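Ostulthorpe Comic Fair, or how I spent my lunch money on back issues

So I finally made it to the Ostulthorpe fair! I've been saying I'd go for years and something always came up, usually work, once a flooded basement. This time I put 09/07/2021 on the fridge in red marker and told everybody at home not to even ask.

Parking was a pain. I ended up behind the feed store and walked the rest, and by the time I got to the hall the line was already past the bike racks. Nice line, though. The guy ahead of me had a beat-up portfolio under his arm and let me flip through it while we waited (lots of horses, very good horses). Admission was 19 dollars, which I grumbled over and then forgot the second I got inside.

The small press room

Go here first if you ever go. The dealers will still have their long boxes at three o'clock, but the little hand-stapled books disappear fast. Tainá Seixas had a table by the door with her lighthouse series, and I'd only ever read it online, so I bought all four issues and then stood there talking paper stock with her for way too long. She prints 500 of each and folds every cover herself. My hands hurt just hearing it.

Across from her was Cauã Sales, who does those wordless gag strips with the mailman. He was sketching for anyone who asked and wouldn't take money for it. I got a mailman being chased by a goose. It's going in a frame.

The dealers

I had a list, I swear I had a list. I was after Gornik number 134, the one with the green cover, and I found two copies. One was priced like a used car. The other had a split spine and somebody's name in ballpoint on page one, and that's the one that came home with me. Alcides Pacheco sold it to me and threw in a bag and board, plus a long speech on why the Urkow reprints got the coloring wrong. He's right, too. The night scenes in those are purple and they should be nearly black.

The panel

Edivaldo Rocha and Américo Rocha did the afternoon talk on lettering (same last name, and yes, somebody asked). I figured I'd sit in the back and rest my feet, and instead I filled three pages of my notebook. Edivaldo still letters by hand and says he's done more than 1000 pages that way. Américo works on a tablet and teased him the whole hour. The best bit was when they both lettered the same balloon and passed them around the room. I liked the handmade one better, but the tablet one was easier to read from my seat, so there you go.
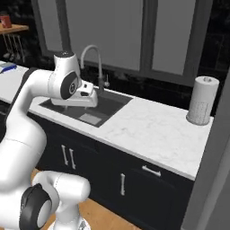

Food and other complaints

One coffee stand for that whole crowd, and it ran out of lids before noon. The cheese sandwich was fine. Bring water, bring small bills, and wear real shoes, the floor is bare concrete all the way through.

They're talking about a smaller swap meet in October, just tables and boxes, no guests. I already have a stack of doubles to trade, and if anybody reading has Gornik 134 without a stranger's name in it, leave me a comment.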